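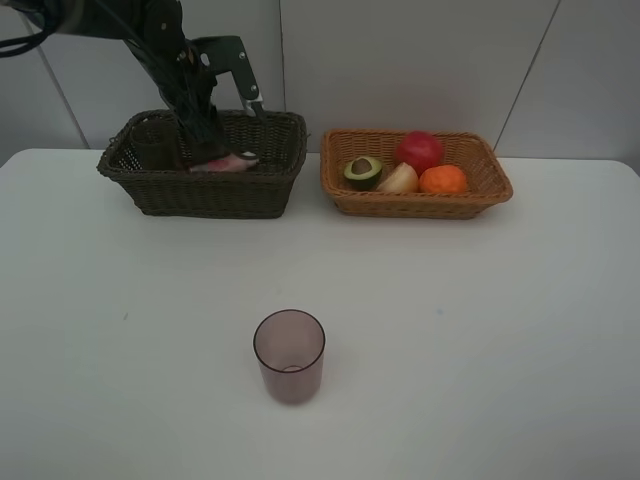

Basket, dark brown wicker, rectangular.

Stesville Household and Community Forum
Board: Shared Spaces and Donations
Topic: Should the lobby exchange table accept fresh fruit?

h_orakzai (Board Moderator)
Posted 28 May 2026

Members are invited to comment on a proposed change to the rules of the exchange table in the lobby of the Vilela Building. At present the table accepts books, kitchen goods, toys and sealed food. Fresh fruit is not permitted. Several residents with garden trees have asked that this be reviewed before the summer harvest.

The proposal would allow whole, unwashed fruit to be left in a basket from morning until 8 p.m. Anything remaining at that hour would be composted. Cut fruit, jam and home canning would remain excluded.

Please state whether you live in the building and whether you are for or against.

Hina Orakzai

ritier_lane
Resident, third floor. In favor.

My household has two peach trees and cannot use what they produce. Last year we gave away 60 pounds through relatives and still discarded a good deal. A table in a lobby used by 100 households is the obvious outlet. I would ask that the closing hour be moved to 9 p.m., as many residents return from work after eight.

u_baloch
Resident, ground floor. Opposed as written.

I do not object to sharing fruit. I object to the location. My door is the nearest to the table, and the lobby has no air conditioning. Soft fruit left in that heat will draw flies well before evening. The proposal also does not name any person responsible for the composting. The previous arrangement for sealed food had the same gap, and I removed expired cans myself in December.

Usman Baloch

ritier_lane
In reply to u_baloch: The concern about flies is reasonable for plums and ripe peaches. It is less so for apples and lemons. Would you support a list limited to firm fruit?

u_baloch
I would consider it. I would want the name of the responsible person posted beside the table. 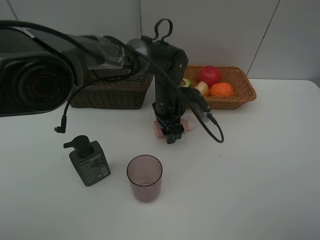
Reply from vinix_reader

Not a resident, but a regular user of the table. Opposed.

The table works well because nothing on it spoils. I have left 70 books there over the years and have never had to think about timing. Once perishable goods are allowed, the table must be checked daily. I would prefer a separate shelf near the garden gate.

h_orakzai (Board Moderator)
The garden gate was reviewed last year. It is outside the area covered by the building's cleaning contract with Ritier, and a covered shelf was quoted at 800 dollars. The proposal was not taken further.

ritier_lane
In reply to vinix_reader: A daily check is a small matter. I pass the table each evening and am willing to have my name posted.

u_baloch
If that is a firm offer, I withdraw my objection with respect to apples, pears and citrus. I remain opposed to peaches, plums and berries.

ritier_lane
It is a firm offer. I do not agree on peaches, which can be left while still hard, but I will accept the shorter list for one season.

h_orakzai (Board Moderator)
The revised wording will list apples, pears and citrus only, with an 8 p.m. closing. The request for 9 p.m. will be voted on separately. Comments remain open.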